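A planner that waits for the camera

Parvathi Pai leads the software group at Kornilitz, where the planning tool known as Zinness has been in development since May. She met us in the laboratory on 4/4/18 to explain how it decides what the arm should do next.

"The planner holds a list of objects and a belief about where each one is," she said. "Every movement is chosen against that list, and the list is often wrong."
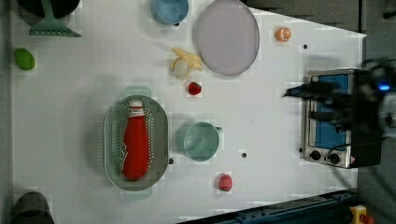
The gripper over the toaster oven, with the ketchup bottle lying in the colander.

Errors of position are handled by a second view, taken close to the fingers. Zinhle Kekana, who wrote this part of the software, described it as a correction step. "The overhead view gives us the plan. The wrist view gives us the last few centimetres, and it is allowed to overrule the plan." 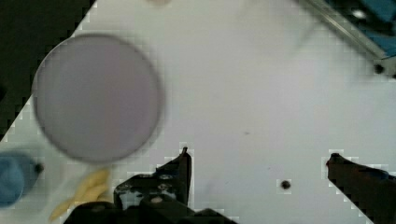
Keeping the list honest

Necati Yurt maintains the object list. His main concern is relations between objects, such as one thing being inside another.

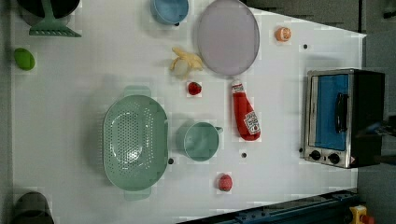
Zinness stores each relation as a separate record, with a time and a level of trust. Earlier versions stored position only, and 713 test runs were needed to show how much was lost. "With the ketchup bottle on the table beside the colander, position is enough," Mr Yurt said. "Once it is in the colander, moving one moves both, and the planner must know that." Records older than 40 seconds are checked again before use.

Ms Pai accepts that these checks cost time – the group allows two for each movement – and 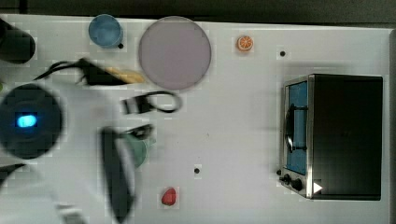 said that the limit would stay in place until the next release. "We would prefer a slow arm that asks again," she said. Six sites have requested access to the tool. Requests are being handled by Oratile Ngcobo.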